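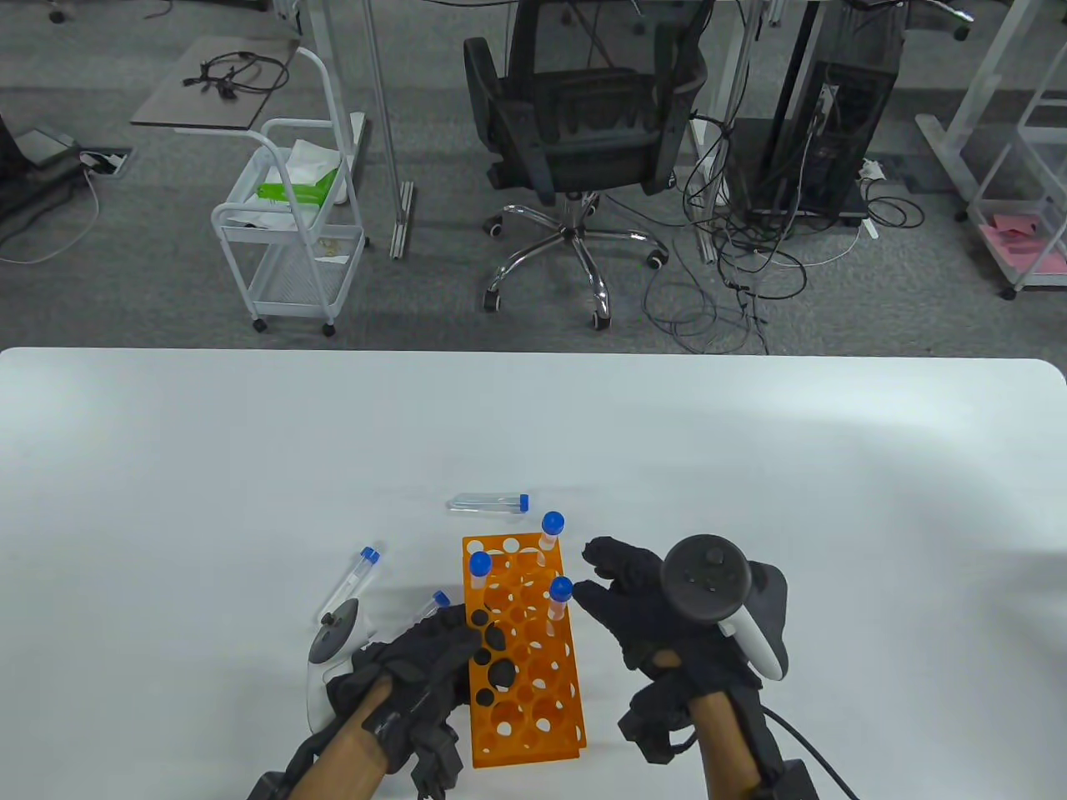
Kit for Teaching Robots by Hand: Buying and Budgeting FAQ

Vastlow Equipment Advice, Tramness office. Last revised in March.

What do I need to buy first?

Less than the catalogue suggests. One way of recording hand movements (tracked gloves or a hand-held gripper), a computer that can keep up, a table and something for people to pick up. The arm itself can wait until you have recordings worth giving it. Customers who buy the arm first tend to own a very expensive coat stand by summer.

Gloves or hand-held grippers?

Gloves suit fiddly work with small objects, where fingers matter. Grippers suit jobs your robot will do with a gripper anyway, and they take less explaining to a new starter. If you can't decide, hire one of each for a month. Arguing about it in meetings costs more.

How much should I set aside for the bits nobody puts on the quote?

Allow £400 per station for straps, spare cables, chargers, tape and more cables. Then go and look at the floor under your desks and consider whether £400 was brave.

Do the controllers come with the gloves?

Not with the Kwok sets. The gloves and the mounts are one line on the quote, the controllers another. The Skaltetti bundle includes both, at £900 more. Check that the mount fits the controller you already own before you feel clever about saving the difference.
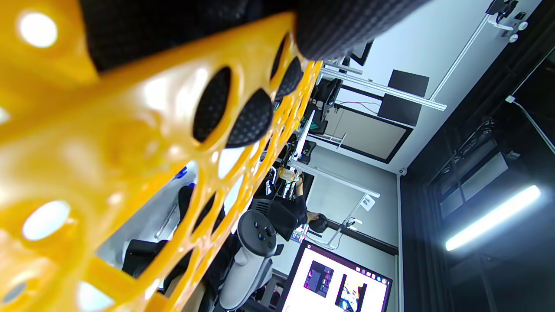
How much room does a station take?

More than the table. People swing their elbows, chairs roll backwards, and somebody will want to sit at a screen nearby checking what was recorded. Mark it out on the carpet with tape first and have two people pretend to work in it for 30 minutes. You will feel silly, but it's free.

Does the lighting matter?

Yes, and it's cheap to sort out now. Bright tubes and shiny plastic make a poor pair on camera. Matt surfaces help, as does moving the table before you start drilling things into walls.

What about the objects themselves?

Budget for them properly. We have seen a five-figure order held up for want of a rack and a few tubes. Buy duplicates from the same batch — suppliers change the shade or the cap without telling anyone.

How long before we have something useful?

Plan on 200 good recordings of a single task before you judge anything. Your first day's worth will be mostly people saying "was it on?"

Can I get a refund if it doesn't suit us?

Unopened items, yes. Gloves that have been worn, no, for reasons you can supply yourself. Hired kit can be sent back at the end of any month, in its own box, with all its cables.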